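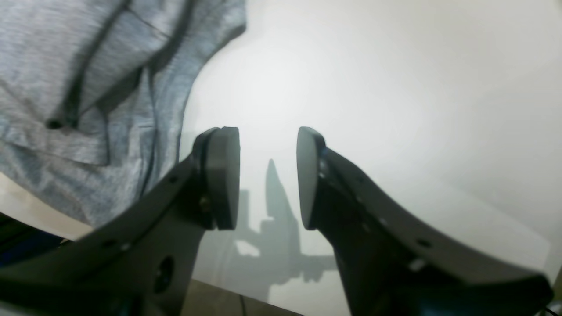

The gripper over the table, with gray fabric to the left.

I spent an afternoon last September at the open day Provau holds at its workshop in Latilura. They build software for robot arms, and most of what they were showing had to do with cloth. I fold a lot of laundry at home, so that was the part I wanted to see.

Parking was easy. You sign in at a desk, get a sticker for your shirt and then wait until there are enough people for a group. Ours left a little after two. The tour takes you past the machine shop first, where they cut their own brackets, and then into a long room with work tables along one wall.

The arm we stopped at has a two-finger gripper with a small camera mounted close to it, and the view from that camera goes up on a monitor. I liked that setup. From where the visitors stand you mostly see the back of the arm, so the monitor is the better place to look.

Our guide explained that cloth is harder for a robot than a box or a cup. A box has the same shape every time. Cloth lands differently every time you drop it, and a fold can look a lot like an edge. The software has to pick a spot to grab, and a bad pick means you get two layers or none. Their training set for this one job is 1,920 recorded tries, and he said they would like a lot more. 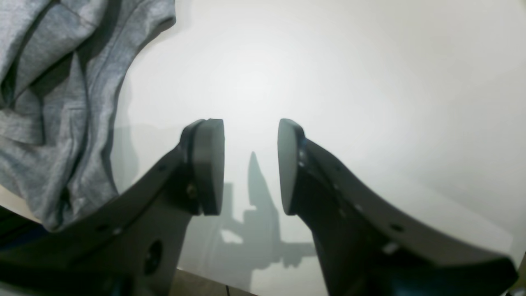

Gray cloth on the white tabletop, gripper open.

Somebody asked why the tables are white. The answer was that a plain surface makes it easier to find the outline of the cloth, though shadows still cause trouble. The arm throws its own shadow on the table as it moves, and the software has to learn to ignore it.

The other question that got a long answer was about speed. It is slow. A shirt takes nearly 4 minutes on a good run, and I can do one in a few seconds without looking. The guide didn't try to dress that up. He said they care more about getting the grab right for now, and speed is a job for next year.

After that there was a talk about Nutevo, their name for the control program. It ran 25 minutes and was mostly over my head, but the part on how they save and replay a motion was clear enough.

There was coffee and a tray of cookies by the door. I stopped at Meijer on the way home for milk and dryer sheets, and the laundry was still in the basket when I got in.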